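We use cookies to improve your reading experience. Manage preferences | Accept all

The Hand Waits for the Knees

Most of the code that lets a humanoid open a drawer has very little to do with drawers. At Hurkevo, where Naveen Solanki maintains the whole-body controller, the grasping module is 116 lines long. The balance layer under it runs to 3770.

The two used to be separate programs. An arm planner produced a trajectory, the legs received it as a disturbance, and the robot leaned to compensate. That was tolerable for reaching at chest height. Near the floor it failed, as a small shift at the hips moved the hand far enough to miss.

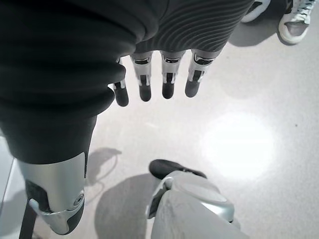 Hand over open floor, fingers spread, with what appears to be a foot beneath it.

The current version, called Nolalen, solves for arms and legs together. Each cycle it takes joint positions, estimates the centre of mass and checks every planned hand position against the robot's own shins and feet. Self-collision turned out to be the expensive part. Sarita Solanki, who wrote the checker, replaced detailed meshes with capsules and kept the meshes only for the fingers - a compromise that costs some reach close to the ankles.

Perception has its own trouble. A head camera looking down at a cabinet also looks at the robot's shadow, and translucent drawer fronts change colour under it. Early edge detectors took the shadow's outline for a gap between drawers. The team now fits a cabinet model to the outer body first, then searches for drawer seams only where the model allows them.

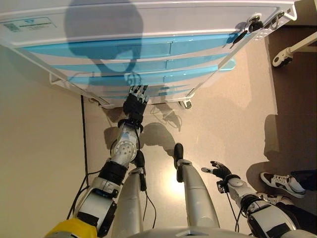
Kuldeep Vishwakarma would have put the effort elsewhere. Fitting a model is fine until someone buys a different cabinet, he argues, and he would sooner let the fingers find the seam by touch and treat the camera as a rough hint.

Solanki accepts part of that. Contact sensing goes into the next branch, limited to the last 20 millimetres of approach. The planner will still need a starting guess, and for now it still comes from the camera. The branch is due to be merged in July.

Get our newsletter. Enter your email address to subscribe. You can unsubscribe at any time.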